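About Candstead Adhesives

Candstead Adhesives makes water-based pastes and glues for bookbinding, box making, picture framing and paper repair. All mixing, filling and packing is done at the Gill Lane works in Candstead. We supply trade binders, print finishers, schools, libraries and home users, and the same batches go to all of them. Trade customers are invoiced monthly. Home users can order through the website or buy from a stockist.

The company began as the paste room of a carton factory. When the factory closed, the paste room was taken on as a separate business with its mixing vessels, its recipe cards and most of its customers. Two of the original recipes are still in production. The others were withdrawn when they could no longer be made with materials that met our limits for acid content.
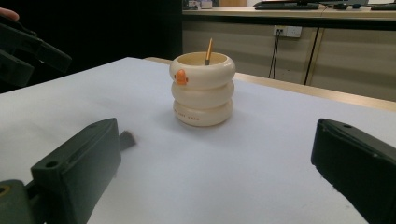

Samples and Technical Advice

The department answers questions on choice of product, thinning, drying time and storage. It also sends out samples, holds the batch records and carries out the tests listed on our data sheets. Enquiries received before 3 pm are normally answered the same working day. Please give the type of paper or cloth, its weight if known, and whether the work will be pressed.

Product range

The current list has 13 products in three groups. Starch pastes are slow to set and can be reversed with water, so they are used mainly for repair work and for covering with thin papers. Mixed pastes combine starch with a synthetic binder and set faster. The Hakunano range is fully synthetic, dries clear and stays flexible, and is sold for spines, hinges and coated boards. It should not be used where a later repairer may need to take the work apart.

Pots are filled at 200 g and tubs at 5 kg. Drums of 25 kg are available to trade accounts only and are delivered on a pallet. Empty drums can be returned if they are rinsed and the lid is fitted. We do not refund a deposit on drums with damaged rims.

Testing

Each batch is tested for viscosity, solids content and pH before filling. A strip of book cloth is then bonded to greyboard, left overnight under a weight and peeled back by hand. The bond passes if the board fibres tear before the adhesive lets go. One pot from each batch is kept on the shelf until the batch has passed its use-by date, and is opened if a complaint is received.
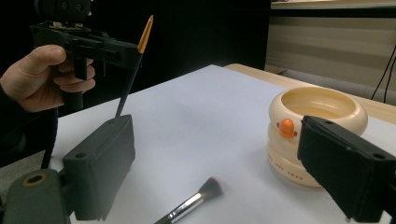 Viscosity figures on our data sheets are for undiluted product at room temperature. Most starch pastes will need thinning for fine work, and the amount depends on the tool as much as on the paper. A flat brush for covering whole boards will carry paste straight from the pot. A long, slender brush such as the one shown, with its black handle and pointed golden-yellow tip, is closer to the shape we suggest for torn edges and narrow hinges, where the paste should be thinned until it runs off the tip without forming a string. Add water a little at a time and stir it in fully before judging the result. Thinned paste should be used within the day. Returning it to the pot will shorten the life of the remainder.

Storage and delivery

Keep all products between 5 and 25 degrees and do not allow them to freeze. Frozen starch paste separates and cannot be recovered by stirring. From December to February we hold orders for colder areas if the carrier expects an overnight delay, and we will contact you before doing so. 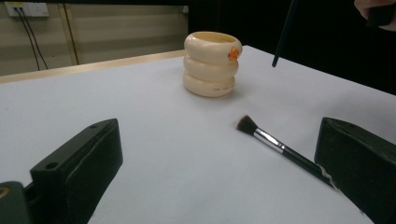
Duck-like cup and brush on a white tabletop.

Stockists and overseas orders

Our products are held by 80 stockists, most of them art and craft shops. Orders from outside the country are handled by Skestunine, our export agent, which sets its own carriage charges and minimum order. Sample pots are sent direct from Candstead in all cases.

Visitors can collect orders from the trade counter at Gill Lane between 8.30 am and 4 pm. The counter is closed for stocktaking in the last week of March. Please bring your order number, and use the yard entrance for anything larger than a tub.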